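Avuten (hand-held gripper)

Avuten is a hand-held, two-fingered gripper tool designed and built in the Fudley shared workshop, a members' space in the town of Irnine. It is held like a pair of large tongs and carries a small camera that looks down along its fingers, so that a person can do an ordinary household job with it and record the job from the tool's own point of view. The recordings are used to teach a table-mounted robot arm to do the same thing. The tool is best known locally for its work with clothes, and knitwear in particular, a wonderfully awkward subject for any machine.

The name covers both the tool itself and the wider build, which takes in the arm, the folding table and the set of garments kept for practice.

Origins

The project was begun by Renata Wasilewska, a member of the Fudley workshop who had already built two small robot arms at home. Both could move wooden blocks from one tray to another. Neither could do anything useful with a sock. Wasilewska found that steering an arm through a fold with a joystick took so long, and felt so unlike folding, that the recordings taught the arm very little. She had read of other builders using a gripper in the hand for this purpose and set out to make one from whatever the workshop could print, cut or find in a drawer.

Bożena Borkowska joined in January and took over the fingers, while Isauro Barrera wrote the software that lines up the camera pictures with the opening and closing of the jaws. The first version was held together with cable ties and could be used for only a few minutes before the trigger slipped. It folded one tea towel, badly, and was kept.

Design

The body of the tool is a printed pistol grip with a trigger. Pulling the trigger draws the fingers together through a pair of linked bars, and a spring opens them again. There is no motor in the hand-held version at all — the force comes from the user's own fingers, and a cheap position sensor records how far the jaws are open. The robot arm carries a second pair of fingers made from the same drawings, driven by a hobby servo. Keeping the two pairs alike is the central idea of the whole build, and a very pleasing one: what the camera sees when a person folds a jumper is close to what it will see when the arm has a go.

The fingers are made of very dark green plastic, a colour chosen after the workshop was given 21 part-used spools of it. They have rounded, chunky bodies, with brass-coloured grommets set into holes in the plastic. Each ends in an upright rectangular pad faced with black rubber. The pads are made separately from the fingers and can be changed in a minute or two with a small screwdriver. 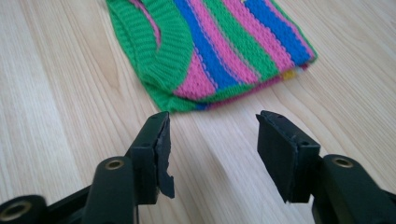
Avuten with its jaws open in front of a striped knitted garment. The rubber on the left pad is torn along one edge.

Rubber was not the first choice. Borkowska tried bare plastic, which slid off everything, and then a soft foam, which held well but left crumbs in the wool. Thin rubber sheet glued to a hard backing grips a single layer of knitting without pulling the stitches out of line, and it can be bought by the strip. Its weakness is the edge. Each time the fingers slide along a table to get under a hem, the rubber is dragged against the surface, and it tends to lift and tear there long before the flat face is worn. Later pads have a slightly rounded edge to the backing, and these last longer.

Use with clothing

Knitted clothes are hard for robots because they have no fixed shape. A jumper stretches when lifted, sags in the middle and hides its own corners. The builders therefore gathered garments with strong stripes and ribbed edges wherever they could, on the view that a bold stripe shows which way the fabric is lying and a thick ribbed band gives the software something to look for. Members brought in outgrown children's knitwear, and the practice box became one of the most cheerful objects in the building.

A recording session usually follows the same course. The garment is laid on a pale surface, the jaws are opened wide and brought down with the pads just short of the fabric, and the user pauses before closing them. Barrera asked for the pause, which gives his program a clear starting point. The fold is then made in as few movements as possible. The first full set of recordings ran to 300 folds, of which 50 were thrown out because the user's free hand had helped without meaning to. Wasilewska has described the urge to pat a jumper flat as almost impossible to resist.

First showing

The arm was shown in public at a Fudley open evening on 4/1/22, where it folded a child's cardigan in half, and then into quarters, at its third attempt. Remigiusz Sikora, who looks after the workshop's printers, ran the hand-held tool beside it and let visitors try. Several children proved better with it than the builders.

Later versions

A lighter version, with a shorter grip for smaller hands, was drawn up by Wanda Szulc after the open evening. It uses the same fingers and weighs 200 grams without the camera. A further variant, the Domański grip, turns the trigger sideways for left-handed users. Both versions take the standard pads.

See also

Robot arm
Robot end effector
Fudley shared workshop
Machine knitting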